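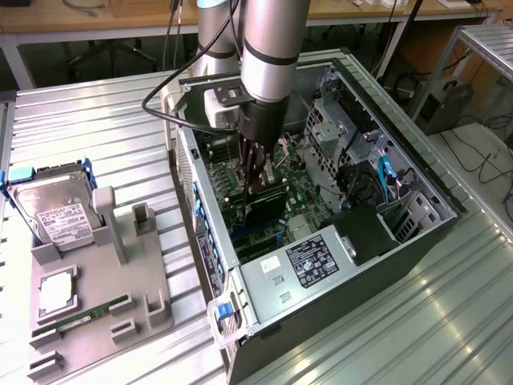
Board colour and slot order

kfairweather
Replacing the fans in an old tower. The rear fan sits at 1527 rpm idle and won't drop. BIOS curve is set to silent. Is the header voltage controlled only?

ormsby_l
Probably. A 3-pin fan on a PWM header runs at full speed. Check for a DC mode setting.

Bimholm31
Disagree. Full speed on most 3-pin fans that size is well below 1527. I'd suspect the sensor.

ormsby_l
Depends on the fan. What's the model?

kfairweather
Label's worn off. Found DC mode under Monitor, now it idles at 300 under the old figure.

Bimholm31
Fair enough. I'd still check the sensor.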